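Home | Projects | Sewing Lab | Contact

Project report: lace cuffs from leftover yarn
Edeltraud Diekmann

My project was a crocheted edging in a repeat of five shells, worked in Bovisitz cotton. I started in September.

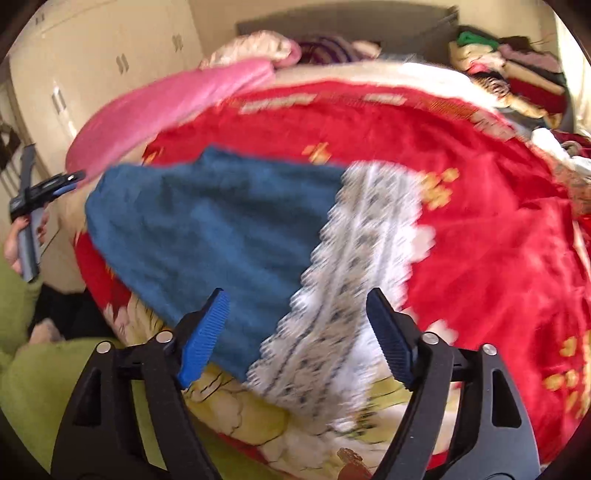
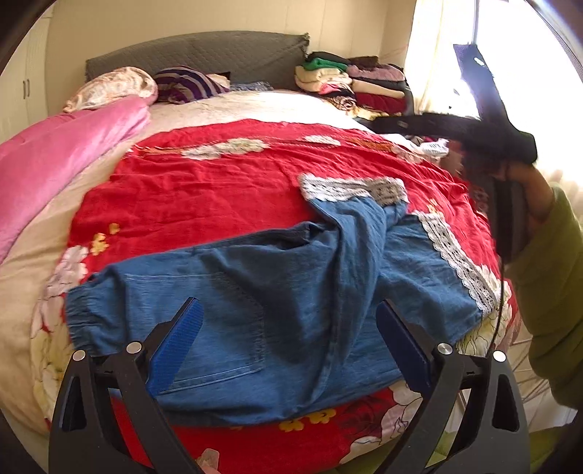
The edging took 148 rows, and I ripped out 60 of them when my tension drifted. I used a chain foundation first and it curled. Single crochet along the fabric edge lay flatter. The scalloped border on the blue trousers, with its rows of small openings, is close to the look I wanted, but my shells came out tighter. Next time I will go up one hook size and block the strip before sewing.

Comments

Hatsue Tanabe: Did you wash the cotton first? Mine shrank.

Edeltraud: No, only the fabric. I will try that.

Contact | Copyright Villico Sewing Lab | Back to top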